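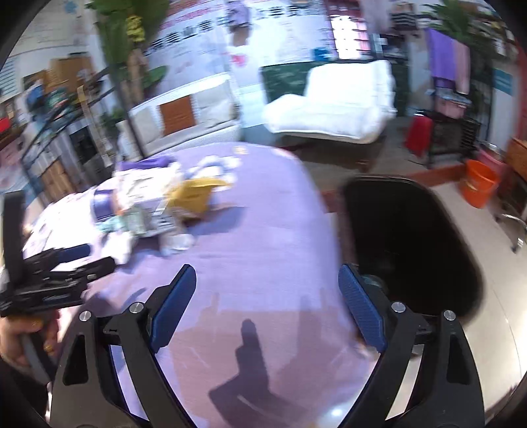

Edeltraud Weidemann argued in May that a work rule should be short enough to remember with both hands full, and that anything longer belongs in the appendix. Most of the rules in this unit follow her advice. The exceptions are marked in the Wamon reader.

Unit 16. Good practice with hand-held grippers

Before you start
Check the finger pads on both grippers. A pad that is torn or has come away from the finger gets replaced, and the change goes in the log. Tighten any bolt that turns by hand. Open and close each gripper 20 times.

Setting out the table
Soft items such as folded cloth may touch or overlap. Leave a clear strip at the table edge nearest you. Chairs can stay at the table if your elbows do not meet them. Shadows of the grippers on the cloth are acceptable and you do not need to move the lamps.

During the task
Begin with the fingers open. Close on the item, lift, pause, then move. Do not drag an item to save a lift. If you drop something, finish the motion and mark the attempt as failed. Failed attempts are kept.

Hands
Fingers stay on the handle. Never steady an item with a free hand, even a small container that is about to tip.

Records
The Musow sheet has room for 300 attempts. Write the failure code at once. Codes are on page 67 of the Meireles handout; the older Pranico codes are no longer accepted.

For next time: read the section on two-person work and bring one rule you would cut.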